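Periodic Inspection Checklist – Table-Setting Cell 2
Gripper, Wrist Camera and Work Surface

Site: Rerico Hospitality Test Kitchen
Arm: Medve. Gripper and fingertips: Celtach. Cell controller: Esel.
Inspected by: Lilla Orbán
Reviewed by: Benedek Bozsik
Cycle counter at start of inspection: 1,003

Each item is to be marked Pass, Pass with comment, or Fail. A failed item in Section A or B keeps the cell out of service until the item has been repaired and checked a second time. Comments are to be written at the cell during the inspection.

Section A – Before entering the cell

A1. Controller in manual mode, speed limited to 20 percent.
Pass.

A2. Emergency stop on the pendant and on the door post both tested.
Pass with comment. The door post button resets stiffly. It stops the arm as required. Maintenance is asked to clean the collar before the next inspection.

A3. Door interlock opens the motion circuit.
Pass.

A4. Notice of inspection hung on the door.
Pass.

Section B – Arm and cable

B1. No play in the wrist joint when moved by hand with the brakes on.
Pass.

B2. Camera cable secured at each clip, with slack at the wrist.
Pass with comment. One clip had opened and was closed by hand. The same clip is mentioned in the September sheet and should now be replaced.

B3. Camera bracket screws tight, paint marks lined up.
Pass.

B4. Camera cover clean. Wipe with a dry lens cloth only.
Pass. Wiped.

Section C – Gripper and fingertips

C1. Fingers open and close fully without noise or hesitation.
Pass.

C2. Fingertip pads free of cracks, chips and raised edges. Surface scuffs are acceptable if they cannot be caught with a fingernail.
Pass with comment. Scuffs and light scratches on the right fingertip, most of them along its upper edge. None can be caught with a fingernail. To be looked at again next time.

C3. Both fingertips meet thin utensils squarely, with the utensil standing upright between them in the camera view.
Pass. Checked with the black utensil, gripped at the neck.

C4. With the fingers open, both tips end at the same height in the camera view and the gap between them is clear.
Pass.

Wrist camera views, items C2 to C4:

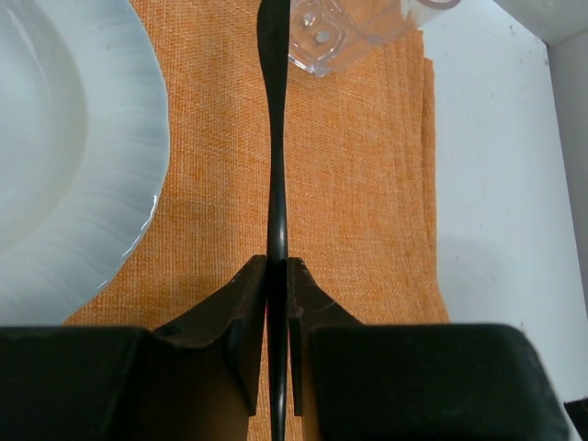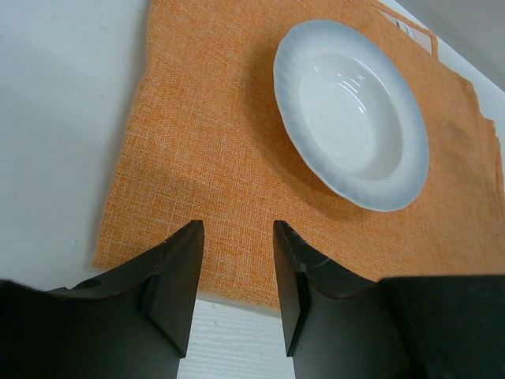

Section D – Table and place setting

D1. Tabletop clean and dry, no crumbs or grease within reach of the gripper.
Pass with comment. A few small specks and marks on the white surface. The table was wiped down after the inspection.

D2. Placemat lies flat, with no fold that a fingertip could catch.
Pass with comment. The orange placemat has a crease near its right edge. It is to be pressed or exchanged before automatic running. Operators are reminded that smoothing the cloth by hand is permitted only with the door open.

D3. Dishes and glassware free of chips, in particular at the rim.
Pass. Each piece was turned by hand and checked under the cell lamp.

D4. No loose paper or labels near the work area.
Pass with comment. A corner of white paper was sticking out from under the top edge of the placemat. Paper is to be removed before the cell is returned to service.

Section E – Return to service

E1. All tools accounted for and removed from the cell.
Pass.

E2. Home position reached from manual mode without a fault message.
Pass.

E3. Test program 7 run once at reduced speed, with the door closed and an operator at the pendant.
Pass with comment. The first attempt stopped on a door signal fault – the door had not latched. It was closed again and the program was completed.

Open items

Replace camera cable clip (B2). Maintenance, by Wednesday.
Clean door post button collar (A2). Maintenance.
Press or exchange placemat (D2). Operator on shift, before automatic running.

Reviewer's comment (B. Bozsik): Accepted. Please enter the part number of the replacement clip on this sheet when it has been fitted.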